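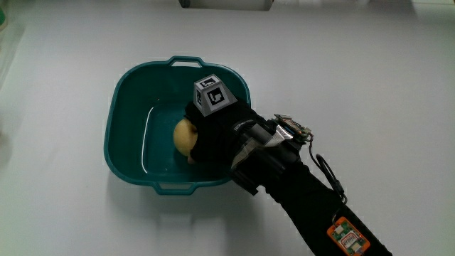
Werkstattbuch Clultard, Raum 4
Eintrag vom 2. November 2019
Betreff: Annahme und Einzelprüfung von Früchten, Charge 2686

Die Charge 2686 wurde am Vormittag aus dem Lager Pritlow übernommen und bis zum Beginn der Prüfung in den verschlossenen Transportkisten belassen. Die Begleitpapiere lagen vollständig bei. Auf dem Lieferschein ist die Sorte lediglich mit der internen Bezeichnung »Gutcombe« vermerkt; eine botanische Angabe fehlt. Sie ist beim Lager nachzufordern, bevor die Ergebnisse in die Übersicht übertragen werden.

Arbeitsplatz
Die Prüfung erfolgte am weißen Tisch. Die Platte wurde vor Beginn feucht abgewischt und nachgetrocknet. Als Auffanggefäß dient weiterhin die blaugrüne Kunststoffwanne mit den beiden angeformten Griffen an den Schmalseiten. Sie hat sich gegenüber der früheren flachen Schale bewährt: Die Früchte rollen nicht vom Tisch, und die gerundeten Ecken lassen sich ohne Bürste reinigen. Nachteilig ist die kräftige Eigenfarbe. Gelbliche Schalen wirken vor dem blaugrünen Grund je nach Lichteinfall grünlicher, als sie auf neutraler Unterlage erscheinen. Die Farbansprache ist daher stets außerhalb der Wanne auf der weißen Platte vorzunehmen. In den Einträgen vom Juni ist dies nicht durchgehend beachtet worden; die dortigen Farbwerte sind nur unter Vorbehalt zu verwenden.

Durchführung
Jede Frucht wird einzeln in die Wanne gelegt, von der Seite umfasst und mit gleichmäßigem, leichtem Druck geprüft. Anschließend wird sie um eine Vierteldrehung weitergedreht und der Vorgang wiederholt. Das Drehen geschieht auf dem Wannenboden; die Frucht wird dabei nicht angehoben. Es ist durchgehend mit Handschuhen zu arbeiten. Die Handschuhe sind beim Wechsel der Charge abzulegen.

Befund
Die Schalen sind überwiegend glatt und blassgelb, teils mit leichtem Grünstich. Feine dunklere Punkte treten bei einem Teil der Früchte auf. Nach derzeitiger Einschätzung handelt es sich um eine oberflächliche Erscheinung ohne Einfluss auf die Festigkeit; an den aufgeschnittenen Vergleichsstücken war unter den Punkten keine Verfärbung des Fruchtfleisches festzustellen. Zwei Früchte gaben am Stielansatz deutlich nach und wurden ausgesondert. Sie liegen getrennt im Kühlfach, beschriftet mit der Chargennummer, und sind nicht zum Verzehr freigegeben.

Ein Vergleich mit der Charge 1286 ist nur eingeschränkt möglich. Jene Früchte wurden unmittelbar aus der Kühlung geprüft, die heutigen bei Raumtemperatur. Herr Katona regt an, künftig vor jeder Prüfung eine Temperierzeit von über 4 Stunden einzuhalten und den Beginn derselben auf der Kiste zu vermerken. Dem wird gefolgt.

Bemerkungen zum Licht
Die Deckenbeleuchtung ist für die Beurteilung der Schale ausreichend. An der Innenwand der Wanne entsteht jedoch ein schmaler, heller Reflex, der bei längerer Arbeit ermüdet. Eine matte Wanne gleicher Größe wurde bei der Firma Győri angefragt, nach Möglichkeit in Hellgrau. Die Antwort steht aus. Bis dahin ist die vorhandene Wanne zu verwenden.

Offene Punkte
Sortenangabe beim Lager Pritlow anfordern.
Farbwerte vom Juni in der Übersicht kennzeichnen.
Aushang zur Temperierzeit am Kühlfach anbringen (Katona).
Ausgesonderte Früchte nach erneuter Sichtung entsorgen, Vermerk im Buch.
Vorrat an Handschuhen prüfen; Größe M ist nahezu aufgebraucht.

Wanne nach Abschluss gespült und abgetrocknet, Tisch gereinigt, Kisten zur Rückgabe im Flur abgestellt.

Eingetragen: Győző Katona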